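I gave up my big winter coat in April, and I mean really gave it up: bagged it, drove it to the thrift shop on Palma Street, and felt wonderful for all of five minutes. Then the wind picked up.

What I wear now is layers, and I'm a total convert! A thin wool shirt, a sweater, something puffy on top (mine came from the Rondano outlet for $57, marked down from $130, and yes, I did a little dance at the register). I can peel it all off on the bus and put it back on at my stop.

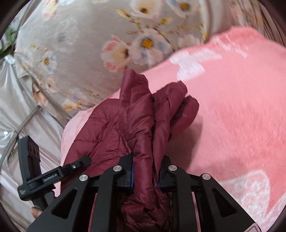
Maroon quilting, made for chilly mornings.

Washing is the part people worry about. I go cold and gentle, then a low dryer with a couple of clean tennis balls thrown in, and I stop every so often to break up the clumps with my fingers. Mine is on its third winter and still plenty puffy.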